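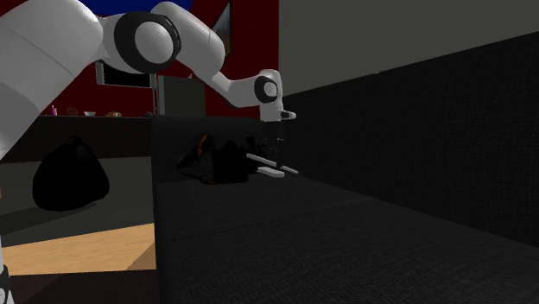 Image: Brurka

Brurka Revises Care Labeling and Abrasion Test Procedure for Upholstery Fabrics

August 19, 2016 – Brurka, a supplier of woven upholstery fabric to furniture makers, has published a revised test procedure and a new care label for its Sesach line. Both take effect with orders placed in November. Fabric already in stock at customer sites keeps its present label and does not need to be relabeled.

The revision covers 46 fabrics in the Sesach line. Each was retested for abrasion, seam slippage, pilling and color transfer. Test reports are issued by fabric number and dye lot. Until now they were issued by fabric number only, and a customer with a question about a single lot had to request a separate report.

Under the new procedure, abrasion samples are cut from 3 positions across the width of the roll: left edge, center and right edge. The lowest of the results is the one reported. The earlier procedure reported the average. Published values for some fabrics will be lower as a result, although the fabrics themselves have not changed in yarn, weave or backing.

"Customers who compare the old sheets with the new ones should read the method line first," said Kaisu Räsänen, head of fabric testing at Brurka. "An average and a minimum are different figures and should not be put in the same column."

Color transfer is now tested both dry and damp against undyed cotton cloth. Dark shades are listed separately in the report, with a note on use next to light-colored cushions or throws.

The new care label gives the cleaning code, the fiber content and the dye lot in one block. It is sewn into the seat deck seam and can be read with the seat cushions removed. Furniture makers who attach their own labels may order the text as a print file – the wording must be used without changes.

Zimach, which cuts and sews covers for contract seating, used the draft label during a trial run of 600 covers. "We asked for larger type on the dye lot line and a wider margin at the fold," said Chia-jung Mok, production manager at Zimach. "Both changes are in the final version."

The full procedure, the updated fabric sheets and a table matching old and new report numbers are available to account holders from the Brurka order desk. Sample cards carrying the new label will ship with the November price list. The Wannasri line of outdoor fabrics is not affected by this revision and will be reviewed separately.

About Brurka
Brurka supplies woven and knitted fabrics for residential and contract seating. Its main lines are Sesach for indoor use and Wannasri for outdoor use.

Press contact: Brurka Press Office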